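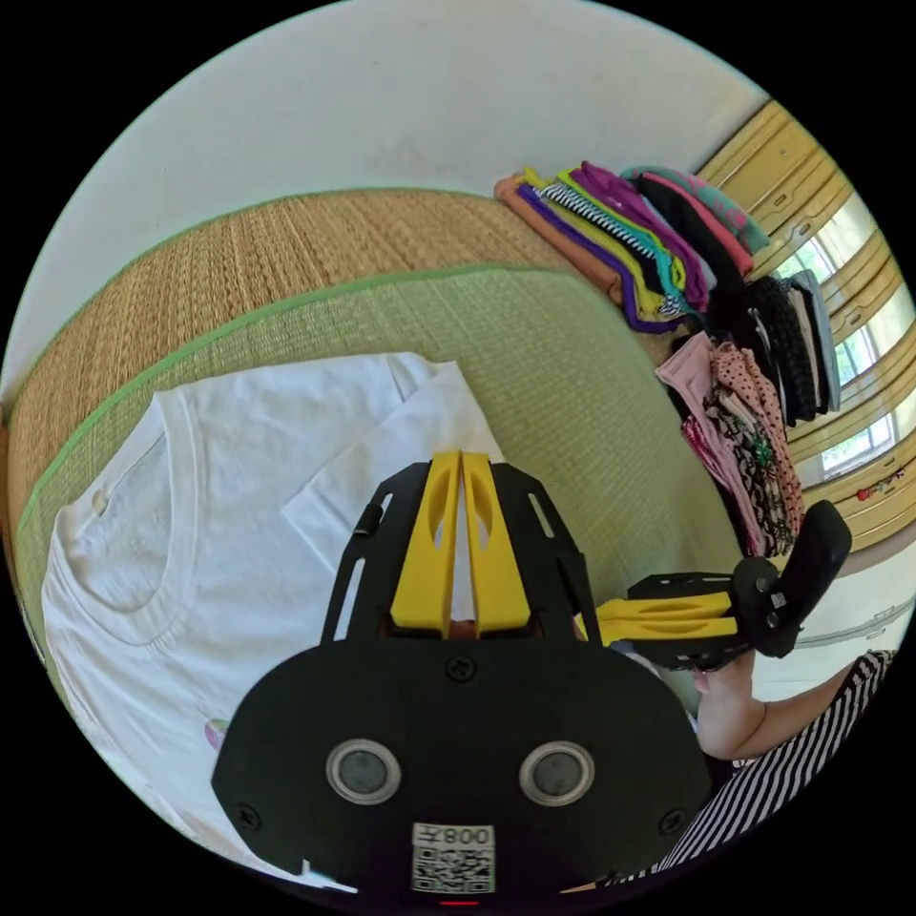 Huserlow Mending Night, October

Frequently asked questions

Do I need to know how to sew?
Not at all! Plenty of people turn up having never threaded a needle, and they go home with a button sewn on properly and a big grin. Yolandi Mthembu runs the beginners' table and she is wonderfully patient with knots.

What does it cost?
Nothing. There's a jar for thread money by the kettle if you feel like it.

What can I bring?
Anything made of cloth that you can carry up the stairs. Shirts, jeans, school uniforms, tea towels, a favourite cushion cover, even a tent if it's a small one. Please wash it first. Leather and shoes are beyond us for now, though Dumisani Maluleke is teaching himself and we live in hope.

How much gets fixed?
We keep a tally in the back of the guest book and last year it came to 400 items, 76 of them zips. Zips! We used to dread them and now people fight over who gets to do the next one.

Can you get yellow marks out of a white shirt?
Often, yes, and it's one of our favourite jobs. Soak it overnight in warm water with oxygen bleach, then wash as usual. Keep chlorine bleach away from sweat marks, as it can make them darker. Don't put the shirt in the dryer until you're happy with the colour, because heat sets whatever is left.
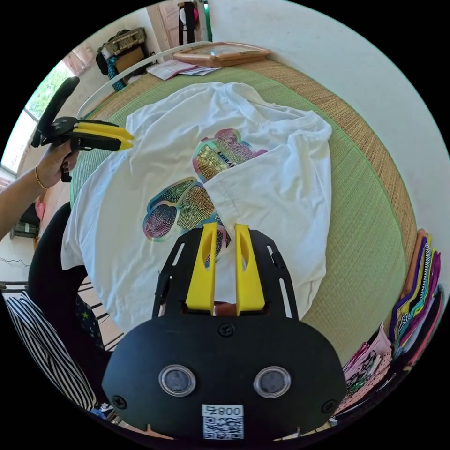
If the marks have been there for years, go round again before you give up. Kátia Figueiredo once rescued her grandfather's dress shirt on the fourth soak, and she still brings it in to show people.

Should a mend be invisible?
Only if you want it to be. I love a bright darn on a grey jumper, personally. For work clothes we'll help you match the thread, so bring the garment in daylight if you can and try a few shades against the seam.

Do you have machines I can use?
Two, both old and both lovely. Put your name on the sheet at the door and keep it to half an hour when there's a line. You're welcome to bring your own, just check the cord first.

Can kids come?
Please bring them! Under-tens need a grown-up beside them for scissors and irons.

I have a pile of fabric scraps. Do you want them?
Cotton and wool, yes please, anything bigger than your hand. Ask for Hjørdis, who sorts the scrap bins by colour.

Page updated 2/3/23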